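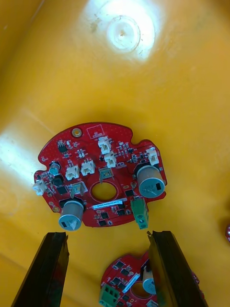

Gripper over the board bin, item 4.

6 min read

Cell inspection checklist, two-arm kitting bench
Site: Vrabec, assembly prep
Inspected by: Beathag Shearer
Date: Monday, April 26, 2021
Hour meter at start: 3,632
Hour meter at last inspection: 2,977

Marks used: OK, FIX, WATCH, NOT CHECKED. I've added NOT CHECKED to the form. The old one only had OK and FIX, and I think a fair number of the OKs in the February sheet were things that no one looked at.

1. Emergency stop, both sides of bench
OK. Pressed each one with the arms moving at reduced speed. Both arms stopped both times. Reset needs the key, as it should. The February sheet says "tested" with no word about whether anything was moving. Please write that down from now on.

2. Arm base bolts
Left: OK. Right: WATCH. Paint mark on one bolt no longer lines up. It took the full torque without turning, so either the mark was put on badly or someone tightened it and didn't re-mark. I put on a new mark in white. If it shifts again, we have a real problem.

3. Gripper fingers, wear and play
Left: OK, no play I could feel with the air on.
Right: FIX. Slight side play at the tip. Witell's service sheet says this much is acceptable. Their sheet also says the fingers never need replacing, so I'm going by what my hand tells me. Order one pair.

4. Gripper approach into bins
WATCH. The fingers come down into the yellow bin at a spot where one board can be between them and the next one is right in front. The boards carry tall capacitors and white connector headers, and I don't want a fingertip landing on either. Settings say there is clearance. I ran the approach at slow speed and saw no contact, but that was with the boards lying flat. I don't believe the settings for a board that's leaning on another. Ask operators to spread them out until somebody proves otherwise.

5. Wrist cameras
Lens clean, left: OK.
Lens clean, right: FIX, done. Fingerprint, wiped off.
Glare: WATCH. The bin plastic is shiny and the overhead light leaves a white spot on the wall. Drudico told us the software ignores it. Maybe. I'd like to see pick results with that light off before I sign for that claim.

6. Cable routing on arms
Left: OK. Right: WATCH. There's enough slack at full reach, but the cable rubs the module housing when the wrist turns all the way over. No damage to the jacket yet. Move the clip one hole up and look again next time.

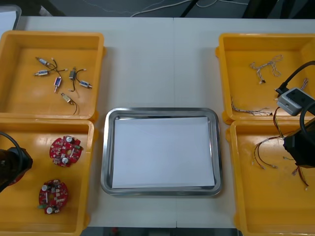
7. Bin and tray positions
FIX. The bench has no locating stops, and the whole cell depends on the trays being where the program thinks they are. I was told they "stay put." I pushed one with a finger and it moved. The four yellow trays are butted together in pairs, left and right, so a bump to one can shift its neighbor, and the steel tray in the middle has open table on both sides and nothing to line it up against. Fit corner stops for all of them. Tape marks are fine for this week and no longer.

8. Paper liner in steel tray
OK. Clean, flat, no curl at the corners. Replace it if it picks up any grease. I'm not convinced it does much beyond cutting the shine, but the picks were taught with it in, so don't take it out.

9. Parts in the right trays
OK. Solenoids upper left, boards lower left, harnesses upper right, loose leads lower right. Matches the card.
Comment: the leads get tangled and the right gripper has to work in among them. After any stop, check the fingers for a caught strand before restarting. The Nelix restart guide leaves this out. I've written it on the card in pen.

10. Floor around bench
FIX. White cables are looped on the floor past the far edge of the table. Cover them or tie them up. This was marked OK last time, and I'd like to know by whom.

11. Static protection
NOT CHECKED. The tester was out for calibration. Don't copy an OK into this line from the old sheet.

12. Air supply
OK at the regulator. Drained the water trap. The gauge sticks a little and needs a tap, so treat the reading with some doubt.

13. Program backup
NOT CHECKED. There is a file with the right name. I haven't restored from it, and a file name isn't a backup.

Result: cell may run at reduced speed. Full speed after items 3, 7 and 10 are closed and I've looked at them myself. An email saying they're closed won't do.

Open items carried over from the previous sheet: 2. Both were the floor cables and the tray stops, under different wording.

B. Shearer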